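Soap night draws a crowd at the Kulleslow hall
Posted Jul 3, 2019

I went along to the washing-up night at the Kulleslow hall expecting a cuppa and a quiet chat, and came home with strong opinions about dish soap (my family is thrilled, as you can imagine). The evening was put on by the Andesholm Kitchen Circle, the same lot who ran the knife sharpening back in April, and the idea was simple enough: how much soap does a dinner plate need before you pick up the sponge? Most of us squirt. The Circle would like us to dab!

So the first part of the night was all about small amounts on steel plates, and there was plenty of leaning in and squinting from the chairs at the back. I've washed dishes for most of my life and never once thought about where the soap lands.
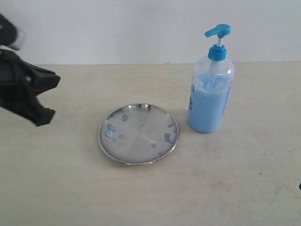
Jacobus Visser reckoned the whole thing was too fussy for a weeknight. One good squeeze into a sink of hot water had done his family's dishes for 12 years, he told the room, and if a plate came out greasy it went back in. He got a decent round of applause for that, and a few groans from the sponge people near the door.

The Circle took it well. Their answer was that a full sink is fine for a big family dinner but a bit of a waste for a plate and a mug after lunch, and that's where a pump comes in handy. Then we got onto rinsing, which took up far more of the night than anyone had planned -- hot or cold, running tap or second tub, and whether you can leave the last of the suds to drain off in the rack. I'm a second tub person and I said so. A woman in the front row was not, and said so louder.

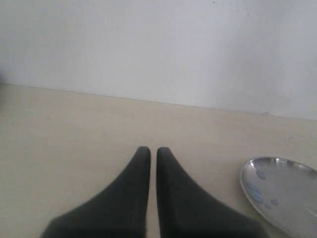 Wiping down was the bit I'd been looking forward to, as my own kitchen bench is a disgrace. The advice was to do it last, with a clean damp cloth, working from the wall out to the front so you aren't pushing crumbs into the join. A pale colour is a mixed blessing here. On a cream top like the one they were using, even the tiniest specks show up, so at least you know where to go back with the cloth. Mine is dark green and I've been fooling myself for years.

There was a raffle at half time. Ngubane Hardware gave the prizes, and I won a bottle brush. I was very pleased with it.

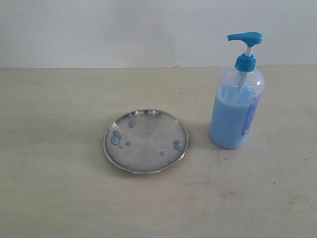

Favourite brands got a good airing too, though the Circle wouldn't pick a winner and told us to buy whatever doesn't dry our hands out. I've always bought the squeezy sort and I'm now wavering. The pale blue soap in the clear pump bottle won me over a bit, partly for the colour and partly because you can see how much is left in there. The blobs on the plate were all different sizes, mind you, so I'd still need some practice.

Entry was $3 and the tea was included. The next evening is on pots and baking trays, at the Jetow Street rooms this time while the hall floor gets redone. Bring your own apron and, if you have one, a tray you've given up on. I'm bringing two.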